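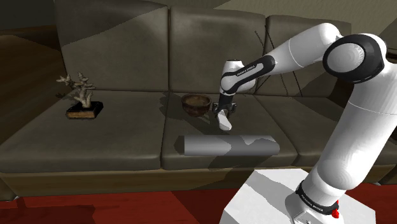 Moving to Kinditz in August
Callum Lennox

We're renting a house in Kinditz from August and I'd like to know which road is best from Prudow. The van will be full, with a three-seat sofa like the grey-brown one here taking up most of it. Is the river road all right for that?

Winska
Take the 508. It's 19 miles and wide enough the whole way. The river road has a weight limit on the bridge.

Chornovol
Never had trouble on the river road myself, but I only drive a car. Nice views of the forest.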